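White top or wood for a kitchen table in a dark room?
Forum: Furniture and Finishes

smengal
Posted Thu 8 August

Hello everybody. I have been reading this forum for a long time but it is my first post, so please be patient with my English.

We moved to Clilley in the spring and the kitchen in the new flat is narrow and it faces north. There is one window and behind it a wall of the neighbor. I have an old beech table that was my wife's grandmother's. The legs are very good. The top is in poor condition: it has burn rings, one deep scratch from a bread knife, and a crack which somebody filled with something gray. It was 40 inches wide and I already cut it to 38 because we could not open the oven completely. So I have passed the point where I must respect it as an antique, I think.

My question is if I should paint the top white, or sand it and put oil. My wife wants white because of the light. My brother says a white table in a kitchen is a mistake that you regret every day. I have asked in the paint shop (Warenness, on the bridge road) and the man there recommended Herath tabletop paint in matte. He also sells it, so I do not know how much this opinion is worth.

We have children who eat at this table and also do homework on it.

Thank you in advance,
Shoaib Mengal

pinegrain
Oil it. Beech takes oil nicely and if you get a stain you sand that place and oil it again, you don't have to do the whole top. With paint, every repair shows. I have done a lot of kitchen tables for family and the painted ones all came back to me.

oldbrush
Came back to you with what, though? If the paint was put on over wax or an old finish it will peel, sure. That's a prep problem. A properly primed top will take years of family dinners.

Shoaib, what is on it now? Rub a bit of denatured alcohol on the underside of the edge with a rag. If it goes sticky, it's shellac. And please get the gray filler out before you do anything else. If you can push a fingernail into it, it's going to move and crack whatever you put on top.

smengal
Thank you both. I tried the alcohol. It became sticky, and the rag was brown. So shellac?

The gray filler is hard on one side and soft on the other side. I suspect it was repaired at different times by different grandfathers.

oldbrush
Shellac, yes. It sands off but it clogs the paper, so take most of it off with alcohol and a scraper first. Open the window.

Soft filler comes out. Glue the crack and clamp it, and then decide if you even need filler. Often you don't.

marrowfat
I'll be the one who says don't do matte. Everyone loves matte in the store. Then you have kids with tomato sauce and blue pen, and matte holds all of it. My sister's matte white table has a shadow in front of every chair where people rest their arms. Satin wipes clean. It isn't as pretty, but you will spend your evenings doing other things.

smengal
This is the part where I am most undecided. I agree with marrowfat that satin is more practical. But our lamp hangs low above the table, and with satin I am afraid I will see the lamp in the table each time I look down at my plate. At my work we have a white top which is matte, and I find it very restful for the eyes. In the shop there are so many whites.

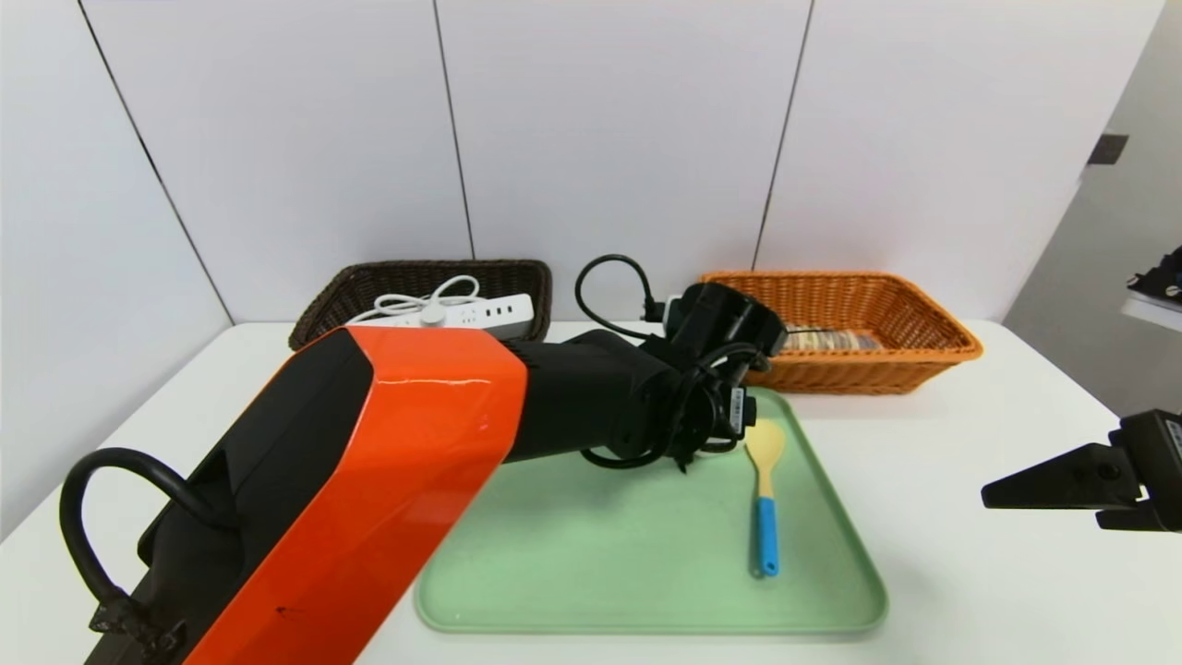
The same table, looking toward the power strip:

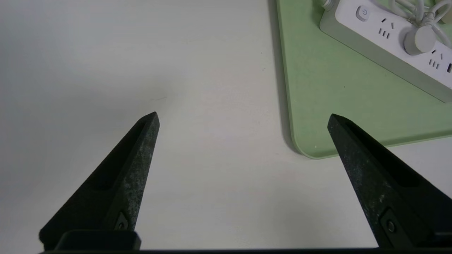 For the kitchen I would like something a little warmer than a pure white. The walls are a yellowish cream which we are not allowed to change, because we rent, and I noticed that when I hold the pure white sample against them the walls look dirty. With the warmer sample the walls look as if somebody has chosen them. The man in Warenness told me that warm whites become more yellow with time if there is not much daylight. Is that true or is it a thing that people in shops say?

oldbrush
It's true for oil-based white. It yellows in the dark, and it yellows faster over a stove. I've opened up cupboards where the inside of the door was the color of butter and the outside was still fine. Water-based mostly doesn't do this. Look at the can: if it says to clean the brush with water, you're okay.

On the walls, I agree with your eye. Always test against the thing you can't change.

pinegrain
I still don't see why you would cover beech. You live in a dark room, fine, get a better bulb. A pale oil with some white pigment in it will keep the wood light and you'll still see the grain. I use the Dridness one. It is not cheap.

marrowfat
Pinegrain, he said the top has burn rings. Pigmented oil won't hide burn rings. I tried on a pine chest and got a white chest with very clear burn rings on it, as if I had wanted to draw attention to them.

pinegrain
Then you didn't sand enough. Beech isn't pine. A hot pan mark on beech is usually quite shallow.

marrowfat
Usually.

smengal
I would like to keep the peace here, but it helps me very much that you disagree, because these are the same things that we say at home.

I used the weekend for working. I removed the shellac as oldbrush described. It is slow and unpleasant, but when the wood started to appear I was surprised how light it is. I had thought that beech is more red. My wife came to look and she became a little quiet, and then she said that maybe it would be a pity. So now she is for oil, and I am for white, and my brother has no one to argue with.

Two of the burn rings disappeared with sanding. The largest one did not. It is where the grandmother put the coffee pot and my wife does not want it removed in any case.

The crack is glued. I did not have clamps long enough, so I used a strap from the car and a piece of wood to turn it tight. Is this acceptable? It seems flat. I cannot feel the line with my finger except near the end.

oldbrush
A strap is fine. People glued chairs with twisted rope long before they could buy clamps. Leave it overnight and then put a straight edge across it. If the light comes through in the middle, plane it or sand across the joint with a long block. Don't use your hand to hold the paper, you'll make a valley.

About the ring, if she wants to keep it then that decides the whole question, doesn't it? You can't see it through paint.

quietshelf
Reading along with interest, as I have a north kitchen too. One thing which has not been said: where is the table in relation to the window? I painted mine white expecting the room to get brighter. It did nothing at all, since the table stands at the far end and hardly any light falls on it. Then I moved it beside the window and the ceiling became lighter. A white surface can only throw back the light that reaches it. It costs nothing to test this with a bedsheet before you open any paint.

smengal
Quietshelf, this is such a simple idea that I am ashamed. We did it this evening with a white tablecloth. At the place where the table stands now, I could see nearly no difference. Close to the window there was a difference, but then the door of the refrigerator cannot open, and this is a thing that I am not ready to give up.

My daughter asked if we could then simply use the tablecloth.

marrowfat
Your daughter wins the thread. I take back satin.

pinegrain
So, oil?

smengal
Yes, I think oil. I would not say that white is wrong in general. I still like it, and if we had a better window I would do it. But for this table, and with the ring that must stay, I am now convinced, although not by the argument about repairs.

May I ask two practical things? The first is if I should use the clear oil or the pigmented one from Dridness. The second is how long we cannot eat at the table, because at the moment we are eating on the sofa, and this cannot continue.

pinegrain
Pigmented for the first coat and clear for the second. If you use pigment in both it goes chalky. Put it on thin, wait a quarter of an hour, and wipe off everything that will come off. Then wipe again, because you will think you are finished and you won't be. Do the underside too or the top may cup.

You can eat carefully after a few days, with a cloth. Don't wash it with soap or leave a wet glass on it for about two weeks. And spread the rags out flat outdoors to dry, don't leave them in a ball. Oily rags can catch fire without any help from you.

oldbrush
Seconding the rags, very strongly.

I'd do a test piece first with the pigmented oil. Did you keep the strip you cut off the edge? It's the same wood and the same age, so it will tell you more than any sample card.

smengal
I kept it! It was behind the door, since I had a feeling it could be useful for a shelf. I will sand it tonight and put the pigmented oil on one half and the clear one on the other half, and then leave it in the kitchen for some days so that everybody can walk past it and have an opinion.

Thank you for the warning with the rags. I had them in a plastic bag under the sink. They are now on the balcony railing.

quietshelf
Please post the test strip when it is dry. I might be sanding my own white one down in September if yours looks good.

marrowfat
Try the blue pen on the strip as well. Both halves.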